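Verker opens orders for paired hand-held grippers aimed at cloth handling 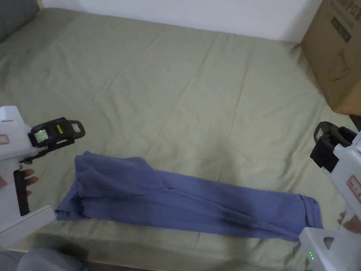

Verker has begun taking orders for the Kelix kit, a pair of hand-held grippers for recording how people handle clothing and bed linen. The kit is sold to laboratories and firms that train robot arms on household work. First deliveries are planned for February.

Each gripper is held by a grip handle and worked with the fingers. The jaws open and close as the operator squeezes, and the position of the jaws is logged along with the movement of the whole unit. The operator carries out the task in an ordinary room, and no robot arm is needed on site. The recordings are later used to train an arm fitted with matching jaws.

Folding trousers is one of the tasks in the starter set supplied with the kit. The operator takes hold near the waistband and the hem, pulls the garment straight on a bed, and makes the first fold along the leg. Verker lists 16 tasks in total, among them pairing socks, turning sleeves the right way out and putting a pillow into its case. Task sheets are supplied in English and Korean.

Cloth remains a hard case for robot arms. A cup keeps its shape when lifted, while a pair of trousers takes a new shape each time it is moved, and a fold that starts well can slip at the far end. Both hands have to work in step. Most earlier recording kits from the company were single units, and customers who wanted two-handed work had to line up the clocks of two recorders themselves.

"The timing was the main complaint," said Kyu-ri Koo, product lead at Verker. "With Kelix the two units share one clock from the moment they are paired. You can still get it wrong by pairing them in the wrong order, and the manual has a page on that."

A full battery charge gives 2 hours of recording. Batteries can be changed between sessions without pairing the units again, provided the change is made on one side at a time. Files are copied over a cable to a desktop computer. Wireless transfer is not offered in this version.

The jaws are rated for garments and light household linen. Verker does not recommend them for heavy curtains or filled duvets, where the fabric tends to pull out of the tips. Replacement tips are sold in packs and fitted with a small screwdriver.

Fivitz, which runs a recording service for robot makers, has used a pre-production set. Do-yoon Bae, who manages its sessions, said operators reached more than 200 usable folds in a working day once they were used to the weight. He said wrist strain was the limiting factor, and that the firm now rotates operators between cloth work and lighter tasks. He also asked for a longer handle for people with large hands. Verker said a second handle size is under review but gave no date.

The first batch is limited to 300 kits. Orders are handled by Verker directly and by its distributor, Bai, which will also carry out repairs. The price is given on request and depends on the number of kits and the length of the support contract. Single grippers are not sold separately, except as replacements for registered owners.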